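Print this page | E-mail this article | Shares 8 | Comments 0
Search this journal Enter keyword Go

4. Evaluation of the liquid-handling package

4.1 What is being sold

The Stevard package is offered by Skidance as an add-on for two-armed mobile robots. It is made up of a pair of two-finger grippers, the brackets that hold them and a set of trained skills, each licensed on its own. The skill examined in this section is called Pal. The sales sheet says that Pal can "work with ordinary lab and kitchen vessels in ordinary rooms" and that a buyer can expect useful results on the first day. No definition of "useful" is given, and our written request for one was answered with a second copy of the sales sheet.

We take the claim seriously enough to test it, but we note at the outset that it is hard to fail a test whose pass mark has been left out. The closest rival product, Traneo, at least states a spill limit in its manual. We could find nothing of the kind for Pal, so the measures used below are our own.

4.2 Task and setup

The task was to move colored liquid with a large syringe, using two open vessels of different sizes. It was chosen because a syringe asks for several things at once. The tool has to be picked up, held close to upright, brought over a rim and kept steady there. A person does this without much thought. For a pair of parallel fingers it is a poor match, as the barrel is round and smooth and the fingers meet it along a narrow line.

Red and orange liquids were used so that drips would show on a pale tabletop. We did not clear away the bags, bottles and other odds and ends along the back of the table. The vendor speaks of ordinary rooms, and ordinary rooms have things in them. 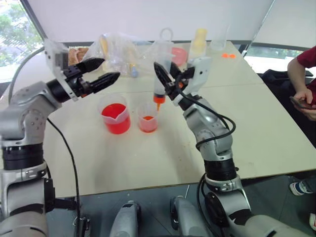
Each run was limited to 10 minutes. An operator could stop the robot at any time but was not allowed to touch the syringe or either vessel once a run had started. A run was scored in four stages: grasp, lift, placement of the tip and return of the tool. We scored the stages separately because the single success figure quoted by Skidance hides where the trouble lies. A robot that grasps well and then drips on the table has a different fault from one that never gets hold of the tool, and a buyer would want to know which of the two is being paid for.

4.3 The vendor's figures

Skidance reports results from 1,004 trials. The number is large, and it is repeated on every page of the sales sheet, but the trials are not described. We do not know how many used a syringe, how many used liquid of any kind, or whether a run that was restarted by hand was counted once, twice or not at all. The sheet was last changed on 20/07/2018, and the version we were sent before that change gave the same total with a different list of tasks beside it.

Our own sample is far smaller. We completed 20 runs, and we make no claim that they settle the matter. They are enough to show whether the stages differ in difficulty, and they do. Grasping was the strongest stage. Placement of the tip was the weakest, with 8 runs marked as failed at that point. Most of the failures were small misses, of the sort a person would correct with a slight turn of the wrist. Pal has no such correction that we could find. When the tip was off, it stayed off until the operator stopped the run.

4.4 Spills and residue

Spilled liquid is not mentioned anywhere in the vendor's material. We think this is a serious gap. In a lab, a few drops on the bench may matter more than a slow transfer, and they may spoil the next sample as well. We therefore noted the state of the tabletop as well as the level in each vessel.
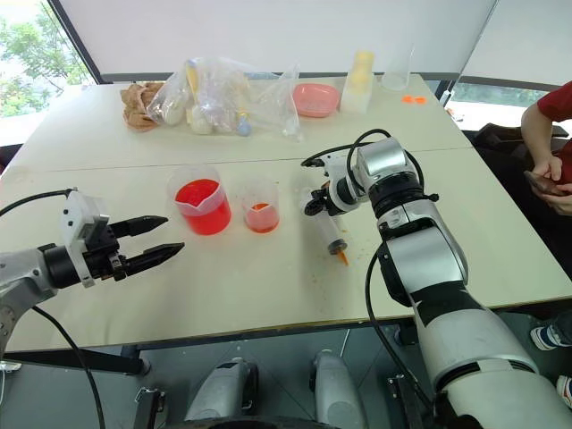
Figure 1. The syringe lying on the tabletop, with small orange droplets and specks around it. The larger vessel holds red liquid; the smaller cup holds a shallow layer of orange-red liquid.

A success rate based on volume alone would take no notice of droplets like these. We suspect that the vendor's rate is of that type, though the sales sheet does not say so. Until it does, we would treat the rate as an upper limit.

A further point concerns the return stage. Pal scores a return as complete when the fingers open. It does not check where the tool has come to rest or what may have leaked from it. We asked whether a later version would do so and were told that the feature was "under review" for July. The release notes for that month list a new start-up sound and a change to the license screen.

Print this page | E-mail this article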